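The Last Reel at Holmont

Last updated: 2018-07-03
Print | E-mail

The old picture house at Holmont was closing, and I had gone in, as I always meant to and never had, to buy a poster from the foyer – any poster, so long as it had Fidel in it, the big soft western I saw there at 8.
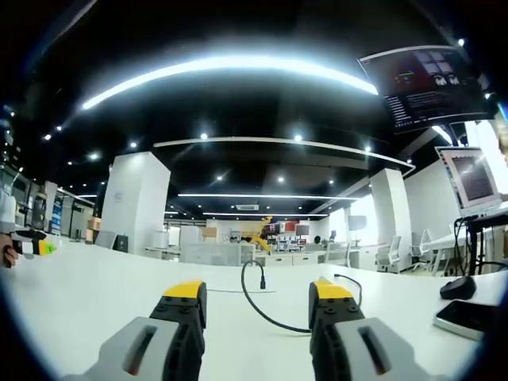 Part Two

It hung by the stairs, creased and lovely, number 131 in the sale. I offered all I had on me.
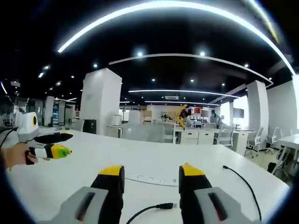 You'll want the frame as well, said a voice behind the counter, it's been up there so long they've grown fond of each other. I carried both home to Irkasby.

644 shares | 8 comments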